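Treltik clothing and kit reuse – progress report to Drerden
31 Dec 2025
Prepared by Su-chen Fang

The sorting tables have been in use since July. We now handle up to 40 bags of donated clothes and sports kit a month, against a target of 12.

Small items remain the slowest part of the job. Socks come in bunched up and have to be opened out before they can be checked and paired. T-shirts are laid flat, looked over for marks and folded. Shoes and sports gear go along the back of the table until the clothes are done.

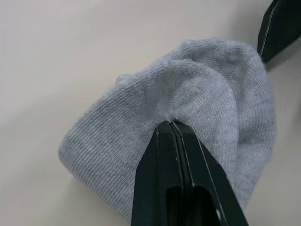
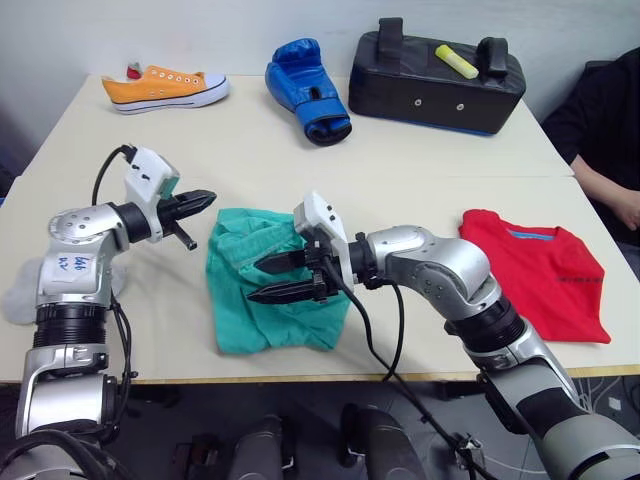
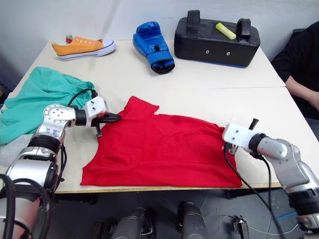
Clothing on the sorting tables: a grey sock (first picture), a folded red T-shirt (second) and a red T-shirt laid out flat (third).

Chun-yin Kao has rewritten the checking sheet, and it now fits on one side of paper. Gloves and pads are recorded separately – the Yu centre takes most of them. Five bags from Vamo are still waiting to be sorted.

Spending is within budget. We would like to move 11 per cent of the transport line to storage boxes and ask for your agreement before the next payment.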